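4.2 What people call the things they sleep under

The second part of the interviews dealt with bedding, a subject on which we had expected to spend ten minutes per household and on which we spent, in the worst case, an entire evening. The question was plain enough: "What do you call this?" Informants were asked it once for every covering kept on or near a bed or couch. Of the 161 households in the Skamlow sample, 69 gave more than one name for the same item, and in 6 the interview had to be paused while two members of the household settled the matter between themselves. In no case was it settled.

The older literature on household words treats "blanket" as the general term and everything else as a kind of blanket. Our informants would not have it. For many of them a blanket is a specific object, flat and woven and a little disappointing, and the plush article that has pushed it off most American couches is something else. The names offered for the plush article included "throw," "fuzzy," "the soft one," "the good one," "cuddler," and, from a retired bus driver who declined to elaborate, "Gerald."
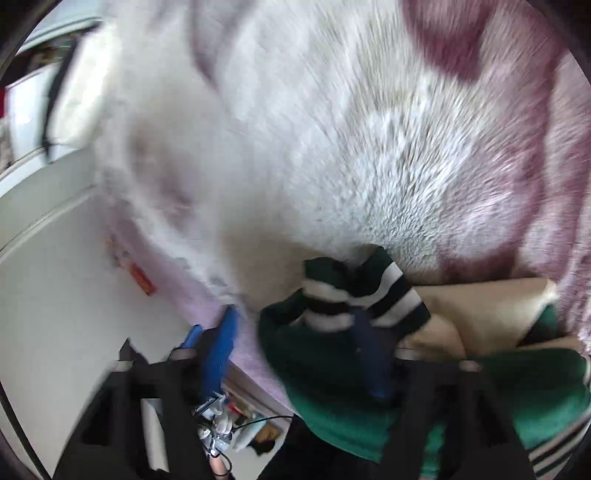 Jolien Declercq
Lecturer in Linguistics, Fluvley College

Figure 3. A plush covering, mostly white and pale gray with burgundy and mauve areas. Items with long pile drew the widest range of names in the sample.

Three patterns deserve comment. The first is the split between "throw" and "blanket." Dictionaries tend to separate the two by size, and so did our informants when asked for a definition. When asked to apply the definition they abandoned it at once. One woman described a throw as "small enough for one person" and then used the word for a covering that reached the floor on both sides of a king-size bed. Pressed on this, she said it had been bought as a throw. The label in the store appears to outrank the evidence of the bed, a finding in line with Lemma's earlier work on "loveseat."

The second pattern is naming by texture. Words such as "fuzzy" and "fluffy" are adjectives in every grammar we consulted and nouns in nearly every living room we visited. They take plurals without trouble ("go get the fuzzies") and can be owned ("that's Dad's fluffy"). What they can't easily do is cover an item that has lost its texture. Several households owned a fuzzy that had been through the dryer too many times, and the speakers showed some discomfort here. Most kept the name. A few added "old," and one teenager proposed "the crunchy," which her brother accepted and her mother did not.

The third pattern concerns rank. Phrases of the type "the good one" were recorded in all age groups, and they can only be understood by someone who already knows the household's order of merit. Visitors do not. Hermans, who carried out the September interviews, was twice told to "take the good one" from a pile and twice took the wrong one, and her field notes on the second occasion are longer than the method requires. We have kept them in the corpus, which now runs to 3,000 tagged utterances.

It may be objected that such names are private jokes and tell us little about the language at large. Tóth makes this objection in his review of our pilot study, at some length. We would answer that the jokes are built on very regular lines. Adjective becomes noun, noun takes a possessor, and the possessor stays attached long after the person has left for college. Four informants slept nightly under an item named for a sibling who no longer lived in the state. When the sibling came home for the holidays, ownership was disputed on the basis of the name alone, and the name usually won.

We did not find a reliable regional boundary. The map we had planned for this section has been withdrawn at the request of the third author, who drew it. Section 4.3 turns to pillows, where matters are worse.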